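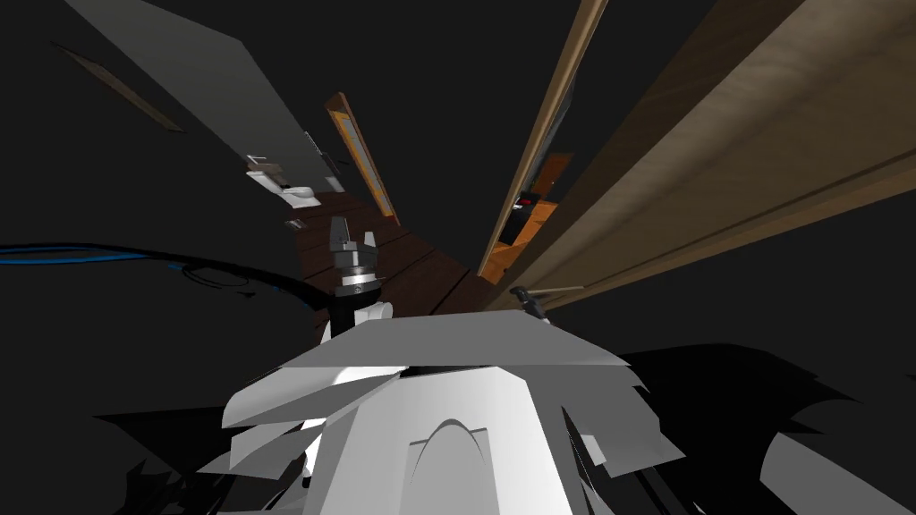 Mathis Riviere wrote to ask whether the Grellard wax was worth the money, as he has a walnut sideboard that drinks up everything he puts on it and he is tired of buying tins. I promised him a proper answer and then took all winter over it, so apologies, Mathis, and I hope the sideboard has held out!

I bought my tin in October, from the little Titetti shop by the station, and I have now used it on the hall table, two bookcases and my mother's old writing desk (which had not seen a cloth in years, poor thing). It is a soft paste, much softer than the Mandagi one I used to swear by, and you need far less than you think. My first go was a disaster. I slathered it on like butter, went off to make a cup of tea, and came back to a tacky mess that took the whole evening to buff out.

After that I learned my lesson and used an old cotton vest, folded small, with barely a smear on it. Go along the grain, leave it a quarter of an hour, then polish with a clean bit of cloth. The desk came up beautifully, with a low, gentle shine and none of that glassy look I can't bear. 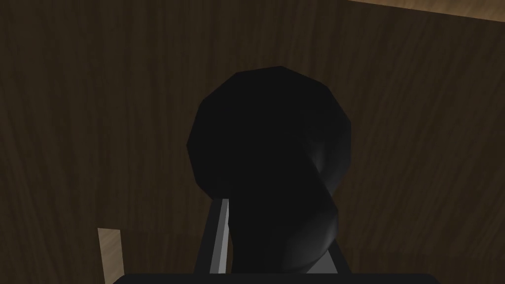

The smell is another matter. It says orange on the lid and I suppose there is orange in there somewhere, but mostly I got turpentine, and it hung about in the hall until the next morning. Open a window, even if it's freezing.

I'm less keen on it for anything that gets daily use. A mug left a pale ring on the hall table within a week, and I had to do that patch again. For a kitchen table I would still go for the Elden hard oil, dull as it is to put on.

The tin holds 100 ml and I have plenty left, so yes, Mathis, I'd buy it again. Do get the small one first, and try it inside a door before you start on the top.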